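Comparing Two Grippers for Bin Picking
Project report, February 5, 2018

So my project this term was supposed to be simple: take two grippers, run them on the same arm, and say which one is better at getting mixed stuff out of a bin. I'm calling them by our lab nicknames, Oltik (the stiff one with the short fingers) and Wevura (softer fingertips, longer reach). I really wanted Wevura to win, because I spent most of the fall building its fingertips!

The plan was 500 grasp attempts in total, split evenly. Each attempt started with the arm parked above the bin, then my script picked a spot and an angle, the gripper went down, closed, and lifted. If the object was still in the fingers after 7 seconds I counted it as a success. I reshuffled the bin by hand every 20 attempts, which got old fast, but otherwise everything ends up in one corner and the numbers stop meaning much.
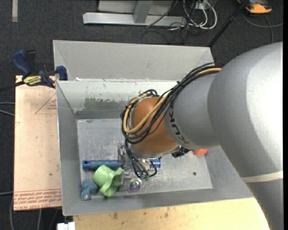
The KUKA arm reaching into the front bin during the gripper tests.

I went for a mix of shapes on purpose. Hard things with a handle are kind of a gift, you close on the middle and up they come. Cups are worse (they roll when a finger touches the rim), and soft toys are weirdly easy for both grippers as long as you get enough fabric. Shiny round things were the real pain. My depth camera reads them badly, so the arm would go for a point slightly off to the side and just nudge them along the floor.

Oltik missed 119 times out of its 250. Wevura did better on anything round and worse near the walls, where the long fingers bumped the metal and my force limit stopped the motion. I first blamed the fingers for that, then found I had left the wall margin at the value for Oltik, oops. I fixed it but only had time to repeat part of the set, so I'm keeping the original runs in the main table and putting the repeats in the appendix.

Cables ate up way more time than I planned, too. Next time I'd route them before writing any code, and I'd log the wrist angle on every attempt so I can check which misses came from a bad approach.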